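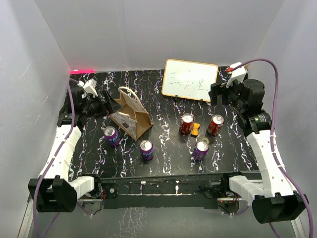 Two-arm cell with the gift bag, cans and whiteboard on the table.

Filed under: Reviews > Robotics > Methods and Software

Jullow two-arm training package, reviewed by Precious Engelbrecht

Jullow is a software package that trains a policy for a pair of arms from recorded demonstrations. The method behind it comes from Yavuz Kaplan and Zerrin Saraç. Most packages of this type learn both arms as one long list of joint positions. Jullow learns each arm separately and adds a small shared signal that tells each side what the other is about to do. The claim is that you need fewer demonstrations for jobs where one arm holds and the other works.

I ran it on bagging. A paper gift bag with rope handles is a hard object for a robot. The sides give when a finger touches them, the handles fall across the opening, and the whole bag slides if it is pushed from one side. Drink cans are easy to grip but heavy enough to tip a bag over. We kept other things on the table so the policy could not learn that everything it saw was a can.

Setup took most of a morning. The install itself is simple, but the calibration step assumes both arms report time from the same clock, and ours did not. Ratree Wiriya wrote a short script to fix that. The manual covers it in one sentence near the back.

We recorded 27 demonstrations, which is well under what I would normally collect for a task like this. Training ran overnight on one desktop card. The trained policy was good at steadying the bag. The holding arm stayed put while the other one moved in, and it gave a little when the paper pushed back. With our older single-policy setup the two arms often started moving at the same moment and the bag got dragged.

It was weaker at recovery. If a can landed on the rim, the policy tried the same drop again, up to six times before I stopped it. It also did poorly when a handle lay over the opening. Adding demonstrations of those cases helped with the handle and did very little for the rim.

The logging is good. You can plot the shared signal next to the joint traces and see which arm was waiting. I used that more than anything else in the package.

I would use Jullow again for hold-and-place work. For tasks where both arms have to move together, such as folding, I have no results yet.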